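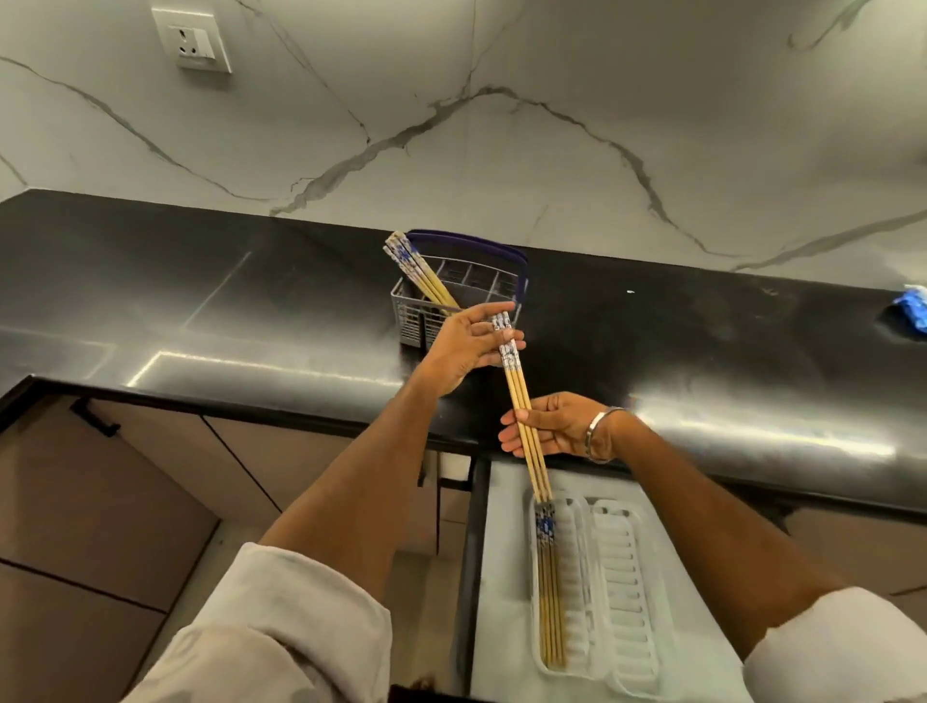

Figure 4.1 Sorting chopsticks from a cutlery basket into a drawer tray, seen from a head-mounted camera.

Chapter 4
Gathering Demonstrations

4.1 Introduction

Chapter 3 treated the learning system as a function that takes in observations and returns actions. It assumed that a set of examples was already at hand. This chapter drops that assumption. It deals with where the examples come from, how they are recorded, and what must be written down beside them so that they can still be used a year later by someone who was not in the room.

The running case is a household task: putting away utensils. Figure 4.1 shows one instant of it. The left hand holds a pair of chopsticks upright while the right hand grips three more above a tray in an open drawer. The tray has two long channels, and four chopsticks lie in one of them. The task is easy to state and easy for an adult to perform, which makes it a useful test of a collection procedure. Most of the difficulty lies in details that the performer never puts into words.

By the end of the chapter the reader should be able to write a task sheet, choose a viewpoint, divide a recording into episodes and steps, and decide which episodes to keep.

4.2 Terms

A demonstration is one performance of a task by a person, from a stated start condition to a stated end condition. An episode is the recording of one demonstration, including all sensor streams and the notes attached to it. A session is a group of episodes made by one performer in one place without a change of equipment. A collection is a set of sessions gathered under a single task sheet.

The words are often mixed up in practice. In the Drever collection, used in the exercises for this chapter, early log files use "session" for what is here called an episode. The exercise files keep the original wording, and a conversion table is given in Appendix B.

A passive demonstration is one in which the person uses his or her own hands. A teleoperated demonstration is one in which the person drives the robot, and the robot's joint positions are recorded directly. Figure 4.1 is taken from a passive demonstration. Passive demonstrations contain no robot actions, so the actions must be estimated from the images or from sensors worn on the body. Methods for doing this are covered in Chapter 6.

4.3 The task sheet

The task sheet is written before any recording takes place. It fixes the start condition, the end condition, the objects, the allowed variation, and the grounds for rejecting an episode. It should fit on one page. Performers do not read second pages.

The start condition must be something that a second person can check. "Kitchen ready" is not a start condition. "Basket on counter, drawer open, tray in drawer" is. The end condition must be equally plain. For the chopstick task, the sheet used by Kekana and Henare in the Ollenora project gives the end condition as "basket holds no chopsticks, all chopsticks lie lengthwise in the tray, both hands clear of the drawer." The last clause was added after the first pilot. Without it, annotators placed the end of the episode at different points, some at the release of the last chopstick and some when the arms left the view.

Allowed variation needs more care than either condition. Two performers given the same sheet will differ in the number of chopsticks they pick up at once, in whether they pair them before placing them, and in which hand does the carrying. If the sheet forbids these differences, the collection becomes uniform and the trained system fails when anything shifts. If the sheet says nothing, the differences are confounded with the performer. The usual course is to allow the variation and to record it as a field in the notes.

Patterned ends raise a related point. The chopsticks in Figure 4.1 have blue-and-white upper ends, and these give both performer and annotator a visible mark of orientation. A collection made only with such utensils will not support a claim about plain ones. The sheet should name the object sets to be used and the number of episodes planned for each.

4.4 Viewpoint

A camera worn on the head sees what the performer faces, and it moves when the head moves. It requires no fixtures in the room. Its main weakness is occlusion by the hands. When several thin objects are held in one grip, their number can be hard to establish from a single image, and neighboring images must be consulted.

A fixed camera gives a steady background and simple calibration, but it must be placed again in every new room. Khunthong's comparison in the Stutitz kitchens used both at once for each performer. Setup time for the fixed camera averaged 30 minutes per kitchen. The head camera needed 2.

Surface properties also matter. Polished counters return bright streaks of light, as in Figure 4.1, and depth sensors tend to give missing or false readings there. Changing the kitchen is rarely possible and seldom desirable, given that the system will be used in rooms of the same kind. The affected regions should be masked during processing and the raw data kept unchanged.

4.5 How many episodes

No general rule exists. The number depends on the length of the task, the allowed variation, and the learning method. For planning purposes, this book uses a pilot of 30 episodes, followed by a review of the task sheet, followed by the main collection. The Ollenora main collection was set at 2000 episodes. Pilot episodes are not merged into the main set if the sheet has changed between the two.

Episodes from one session resemble each other closely. Training and test sets must therefore be divided by session, and preferably by performer and kitchen as well. A division made at random over episodes will report a success rate that does not hold in a new room.

4.6 Errors worth keeping

A dropped chopstick is not by itself a reason to reject an episode. If the performer picks it up and goes on to reach the end condition, the recording contains a recovery, and recoveries are scarce in most collections. Such episodes are kept and flagged. Episodes are rejected when a sensor stream is lost, when the start condition was not met, or when the performer stops to speak to the operator.

Section 4.7 sets out the notes file in full. Section 4.8 describes segmentation into steps, using the reach, grasp, carry, align and release labels introduced in Section 2.5.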